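Burkby neighbors take turns teaching a robot to tidy up
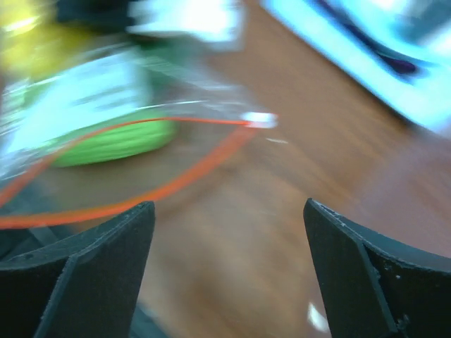
The gripper's open jaws over the wooden tabletop, with an orange cord and a plastic wrapper beyond them.

BURKBY -- The folks at the Nitwood workshop have been spending their September evenings teaching a robot arm to clear a cluttered table, and they have been kind enough to let their neighbors have a go at it too.

The arm learns by being shown. A person sits down at a pair of hand controls, watches the view from the little camera at the gripper, and steers the jaws through the whole job from start to finish, picking up one thing and then the next (and very often dropping it, and trying again, with plenty of encouragement from whoever is standing nearby). Each run is recorded, and the recordings are what the robot later practices from.

Halldóra Blöndal, who organizes the sessions, is hoping for up to 100 good runs before the month is out. A run takes most people 2 or 3 tries to get comfortable with, she said, and she would much sooner have a slow, careful one than a fast one.

"You find out how much your own hands know," said Şükran Duman, a retired seamstress who came by after supper and ended up staying until closing. "I have wound up cords all my life and never thought about it once. Then I had to do it with two stiff fingers, and oh my goodness, I had to think about every inch!"

Cords and crinkly wrappers are the hardest things to teach, according to Samuele Gatti, who looks after the software, which goes by the name of Govix. A cord never lies the same way twice, and clear plastic shines so much under the lamps that the camera can have trouble with it. He likes his guests to move things around between runs so that the robot doesn't get used to just one table -- and the younger guests, he has noticed, need no urging at all on that point.

Byung-chul Seol drove over from the next county with his two daughters, and all of them took a turn at the controls. The girls were quicker at it than he was, he admitted, and they talked about it all the way home.

Sessions start at 7 p.m. and there is no charge. Beginners are very welcome, and there is usually coffee.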